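The Case Against Unpacking

Some luggage gets put away after a trip, and some just moves in.
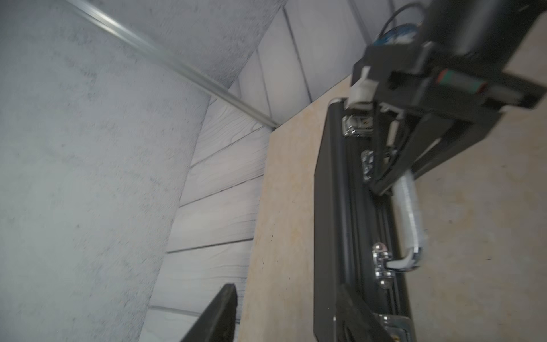

I have owned a hard black case for most of my adult life, and in that time it has been inside a closet for a total of one weekend. The rest of the time it has stood against something. A wall, a door, a sheet of board left over from a project that I still refer to as current. A hard case will stand up by itself, and this is its great strength and the reason you will never put it away. Soft bags slump and look guilty. A hard case looks like it has an appointment.

I went to see Anselmo Aguirre about this on a Friday in December. Aguirre fixes cases for a living in a rented unit on the back side of Hotemmont, between a tile wholesaler and a place that sharpens skates. He has 114 of them waiting on his shelves, a number he gave me with no pride at all. Instrument cases, sample cases, a few briefcases of the sort that used to hold contracts and now hold phone chargers. Most of them have nothing wrong that a screwdriver couldn't cure.

"People bring me the latch," he said. "They think it's the latch. It's the hinge."

He explained this for longer than I had planned for. A case that has been overpacked for years spreads a little along the back, the lid sits a hair off, and the latch in front gets blamed for missing a catch that has moved away from it. The owner then does what all of us do and leans on the lid. Aguirre demonstrated the lean. It was an unflattering impression and I recognized my own shoulders in it.

Handles are his other subject. He charges $30 to replace one and says the customer always asks for black. He would like them to take white. A pale handle on a dark case can be found in a dim garage or the bottom of a van, and it shows dirt, so you know which part to wipe. His customers tell him it looks like a refrigerator. He has eight white ones in a coffee can and expects to be buried with them.

Then there is chrome. The old Fotar cases had plenty of it, and so did the Pletetti line, which cost $625 in its last catalog and came with a polishing cloth that I have never seen in anyone's possession. Chrome needs very little: a soft cloth, a drop of dish soap, a second cloth that is dry. Aguirre objects strongly to steel wool and somewhat to me, after I admitted to having used it.

I asked him where a case should live. I was hoping for a humidity figure. He said upright is fine, off bare concrete if you can manage it, latches closed but not locked, and nothing heavy leaning on the lid. He also said to take out whatever is in there now.

I did this when I got home. It held one glove, the manual for a Miranda slide projector and a hotel pen. I threw out the pen, closed both latches and stood the case back against the board, where I walked into it on Sunday morning.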